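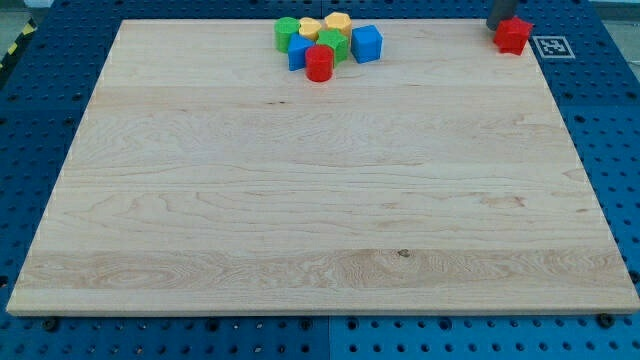

What does moisture content mean for a piece of lumber? It is the weight of the water in the wood divided by the oven-dry weight of the same piece, given as a percent.

Wood shrinks and swells only below fiber saturation. Movement along the grain is small - treat it as zero in the homework. Across the grain it is not.
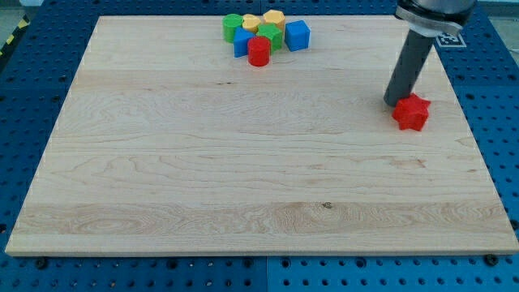
For a flat-sawn panel 300 mm wide, use the tangential coefficient from the table. Quarter-sawn stock takes the radial one. Weigh each sample 3 times during drying and stop when two readings in a row agree.

Problem set 2 goes to Keisha Lindqvist by February 8, 2019.

Contact: Mavis Gallagher, Wood Shop Office, Cumthorpe | Back to top
2 shares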